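From: Hakim Rondonuwu
To: jundholm-owners
Date: June 29, 2008
Subject: Re: Refinancing the Jundholm buildings

> Has anyone worked with Judmont on an apartment loan? Our note on the 35-unit building comes due next spring and the bank we have now is being slow. I'd also like to know if Gikano is still lending on small properties.

Yes, and I'm so glad you asked! We closed with **Judmont** in May on the 60-unit place over on Mangundap Street and I'd go back to them tomorrow. It's a fixed rate, ten years, with the first two interest-only, and that gave us room to do the roofs this summer (finally!). Their underwriter picked up the phone every single time I called, even when I was asking the same thing about the tax escrow for the third time.

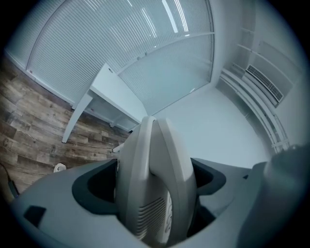

The one cost I hadn't planned for was the appraisal review, an extra $3000 that came up late. Ask for it in writing with the term sheet. They also wanted two years of rent rolls by unit, and ours were on paper for the first year — so start typing now if yours are too.

As for Gikano, they quoted us as well and were perfectly pleasant, but they told me they want more than 100 units under one borrower. You could get there if you put both of your buildings and the Jundholm annex on one loan. I wouldn't, personally. If you ever want to sell one, you'll be paying to get it released.

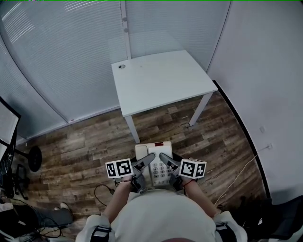 *Desk phone on the floor, two grippers over it*

Things I'd have ready before you call Judmont:

- trailing 12 months of income and expenses
- current rent roll
- insurance certificate, with the replacement cost on it
- the prepayment language from your old note

That last one is worth a careful read. Ours had a 90-day notice clause and we made it with a week to spare.

Happy to send you our closing statement with the numbers left in. Write me off list.

Hakim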